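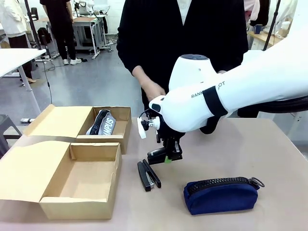
Open day at the Laing Ground

I got to the gate at 10 on Tuesday with my sister and up to 50 other fans, and we had the run of the place till lunch! Vlasta Angelovski, who coaches the Graltier keepers, took our group down the tunnel — narrower than I'd pictured — and out to the dugouts. The old main stand seats 1,443, and I swear my seat was the creaky one.

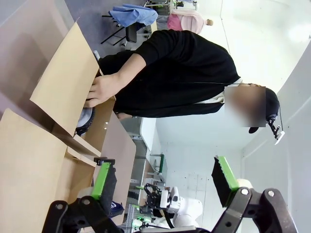 Page last changed: April

After that we watched 40 minutes of training. Pendetti hit the bar with 2 free kicks in a row and Tolley wouldn't let him forget it.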